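6th May

Up too early again, and my shoulders feel like I carried a piano up the stairs. I didn't. I spent most of yesterday fussing with black cloth and cut-out letters, which apparently uses the same muscles!

I meant to write this last night and fell asleep with the lamp on, so I'm doing it over coffee before anyone needs me for anything. The display corner at Ralon has been on my list since I started there, and it kept getting bumped for more urgent things (the leak, the inventory, the other leak). I finally told everybody I was taking the day for it and to please leave me alone unless something caught fire.

First job was the cloth. I'd ordered it from Siltura, 7 yards, because I measured the wall and then panicked and added extra, and I'm so glad I did. Black fabric looks like the easiest thing in the world until you get it up, and then every fold it ever had on the bolt comes out to say hello. I steamed it. I steamed it again. I pulled it tight on one side and got a big wrinkle on the other, and I stood there with pins in my mouth thinking some very unkind things about cloth in general. There are still creases. I've decided I can live with them, mostly because I am never getting that steamer out again before July.

Then the letters, which was the part I'd been looking forward to. I love a cut-out letter. I'd been keeping them in a shoebox under my desk like a kid with a rock collection, and every so often I'd lift the lid and move them around. I wanted the big ones in soft colors with a stronger outline so they'd show up against all that black: pale blue for the U, pink for the M with that loud magenta edge, yellow for the little i. I went back and forth about the i for ages. Capital would have been more correct, I guess, but the lowercase one looks friendlier and I like how skinny it is next to the M.

I did try to get them straight. I had a level and a piece of string and a whole plan, and the fabric didn't care about any of it. By the afternoon I'd given up on the string and was just squinting from the doorway and nudging things. They lean a bit, and I've come around to it. They look cheerful that way, sort of like they're bumping along together on a bus. 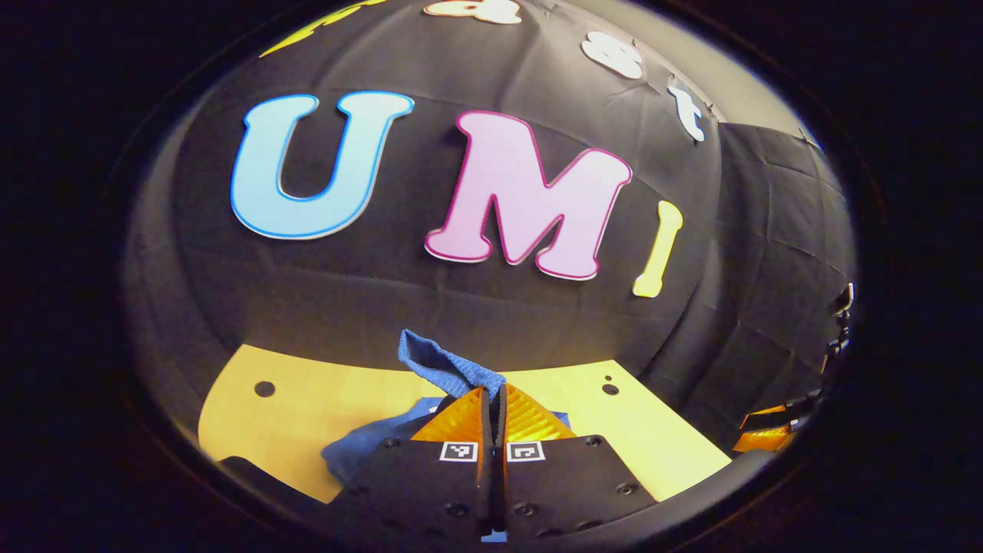 The smaller letters and the table

The row of small ones up top took longer than the big ones, if you can believe it. I wanted them mostly white with thin outlines so they wouldn't fight with the colors below, and there's an ampersand-ish shape up there I'm ridiculously fond of (brown outline, very handsome). The little t gave me the most trouble. It sits out by where the black stops and the gray wall starts, and that edge curves, so whichever way I turned the t it seemed to be sliding off somewhere. I left it at an angle and walked away.

I do like the gray next to the black, by the way. I'd been pushing to have that wall painted and now I'm thinking no, keep it, it's nice and quiet.

And the yellow tabletop! I was so nervous about it. I had asked for something warm and I was picturing mustard, which would have been awful with the pink. It's a lovely pale yellow, like the inside of a banana cake, and it picks up the i so well that I'm going to pretend I matched them on purpose. The bill from Brasteo for the whole corner came to $268, and I'd been bracing for more, so I bought myself a fancy sandwich on the way home to celebrate. Turkey and that cranberry stuff. Ate it in the car on Adams with the radio going.

What's left to do: the side panels want another look, and I'd like to try the lamp from the hallway in there to see what it does to the shadows behind the letters. The M has a really pretty soft one already and I don't want to wreck it. Also return the spare pins, also find out who has my good scissors.

My step counter said 3,661 for the day, which seems like an insult considering how many times I went up and down that stepladder. Do ladders not count? They should count double.

Coffee's gone cold. Laundry, then the bank, then I have to call about the gutters.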